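필통·파우치 정리 메모 (책상 편)

급하게 적어둡니다. 순서 뒤죽박죽이에요. 나중에 다듬을게요 아마도.

일단 다 쏟으세요. 필통 안에 든 거 전부. 신문지 한 장 깔고 그 위에. 그냥 책상에 쏟으면 연필가루가 나뭇결에 껴서 두 번 일합니다. 제가 그랬음.

쏟은 다음 바로 그어보기. 이면지에 한 줄씩. 안 나오는 펜은 한 번만 더 기회 주고 버려요. "언젠가 나오겠지" 금지. 젤펜은 볼이 굳은 경우가 많으니까 휴지에 대고 동그라미 몇 번 굴려보고, 그래도 안 나오면 끝. 리필심 있는 건 심만 바꾸면 되는데 규격 꼭 확인. 길이 비슷하다고 샀다가 뚜껑 안 닫혀서 그대로 서랍행된 적 있어요.

필통에 넣는 건 5개까지. 저는 이렇게 정했어요. 주로 쓰는 펜, 색깔펜, 샤프, 지우개, 작은 자. 형광펜은 시험기간에만 추가. 나머지는 서랍에 두고 떨어지면 하나씩 꺼내 쓰기. 다 들고 다닌다고 다 쓰는 거 아니더라구요.

천 파우치 세탁

겉감이 천이면 손빨래가 편해요. 미지근한 물 200ml에 중성세제 몇 방울. 칫솔로 안쪽 바닥부터. 흑연 때는 바닥 솔기에 제일 많이 모여 있어요. 뒤집어서 빨되 지퍼는 열어둔 채로. 닫고 뒤집으려다 지퍼 끝 실밥 터집니다.

볼펜 자국은 물 닿기 전에. 소독용 알코올을 면봉에 묻혀서 톡톡. 문지르면 번져요. 밑에 키친타월 받치고 자꾸 자리 옮겨가면서. 보라색이나 남색처럼 진한 염색천은 안쪽 시접에 먼저 시험해보세요. 색 빠지는 거 있음. 연보라도 방심 금물이에요.

말릴 때는 입구 벌려서 거꾸로. 안에 빨대 하나 가로로 끼워두면 입구가 안 닫혀서 속까지 잘 마릅니다. 드라이기는 비추. 안감 코팅된 건 쭈글쭈글해져요. 건조기도 안돼요.

라벨 택은 글씨가 인쇄된 거면 세게 문지르지 말기. 저는 Grevis 파우치 택 글씨를 반쯤 지워먹었어요. 쓰는 데 지장은 없는데 볼 때마다 좀 그럼.

지퍼 뻑뻑할 때

양초 쓱쓱. 없으면 연필심. 근데 연필심은 밝은색 천이면 옆에 시커멓게 묻으니까 양초가 나아요. 이빨 양쪽에 칠하고 천천히 대여섯 번 왔다갔다. 천이 씹혔으면 앞으로 당기지 말고 뒤로 살짝, 씹힌 천을 옆으로 팽팽하게 당기면서. 급하다고 확 당기면 슬라이더 벌어져요. 벌어진 건 펜치로 양옆을 아주 조금씩 눌러주면 한동안은 씁니다. 너무 누르면 아예 안 움직이니 주의.

손잡이 떨어진 건 클립 끼워서 쓰세요. 아님 굵은 실 한 가닥 매듭. 보기엔 좀 그런데 튼튼해요.

넣는 방향

펜은 길게 눕혀서 나란히, 뚜껑 쪽이 입구로 오게. 색이 보여야 꺼내기 쉬워요. 지우개는 맨 밑 말고 옆 구석. 샤프는 심 꼭 넣고. 심 나온 채로 넣으면 안감에 구멍 나요. 칼이나 컴퍼스는 따로. 뚜껑 없으면 빨대 잘라서 끝에 끼우기.

잉크 새는 펜 하나가 필통 전체를 망칩니다. 여름 차 안에 두지 말기!! 샌 펜은 휴지로 감아서 지퍼백에 격리했다가 버려요.

책상 위 자리

필통 놓는 자리를 정해두면 치우는 시간이 확 줄어요. 저는 오른쪽 앞. 왼쪽은 공책 펴는 자리라 비워놓고. 밝은 원목 상판은 잉크 묻으면 티 엄청 나니까 바로 닦으세요. 마른 천 먼저, 그다음 꼭 짠 물수건, 다시 마른 천. 결 방향으로만. 매직블럭은 표면이 깎여서 그 자리만 뿌옇게 돼요. Avholm 책상 모서리 한쪽이 그렇게 됐네요 ㅠㅠ

연필꽂이 바닥에는 키친타월 접어서 깔기. 더러워지면 그것만 갈면 끝. 씻을 일이 거의 없어요.

서랍 칸막이는 우유팩으로 충분합니다. 씻어 말려서 높이 맞춰 자르면 됨. 비싼 거 필요없어요. 2000원짜리 바구니 사와서 치수 안 맞는 것보다 낫습니다. 서랍 안쪽 높이 재고 나서 자르세요, 먼저 자르지 말고 (경험담).

정리하는 날

수요일 저녁에 잠깐. 필통 열고 쓰레기 빼고 지우개 가루 털고. 종이조각, 영수증, 사탕껍질 이런 게 은근 나와요. 털 때는 창밖 말고 쓰레기통 위에서 거꾸로 들고 탁탁. 솔기에 낀 가루는 테이프 돌돌 말아서 찍어내면 잘 나와요.

아이들 필통이면 같이 하는 게 낫습니다. 대신 해주면 다음주에 똑같아져요. 색깔별로 넣어보라고 하면 잘 하더라고요. 주황 옆에 초록, 이런 식으로 자기가 순서 정하게 두면 다시 넣는 것도 알아서 하는 편.

이름은 펜마다 말고 파우치 안쪽에. 펜은 어차피 잃어버림. 천용 펜으로 쓰고 다림질 한 번 하면 오래가요. 합성섬유는 위에 얇은 천 덮고 낮은 온도로요.

지우개는 껍데기 씌운 채로 쓰고, 플라스틱 자랑 붙여두지 마세요. 들러붙어서 자국 남아요. 이거 맨 위에 썼어야 했는데 여기다 씁니다.
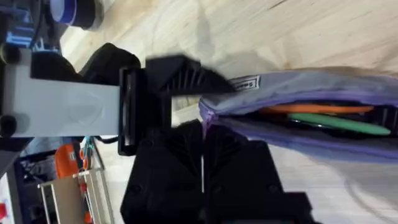
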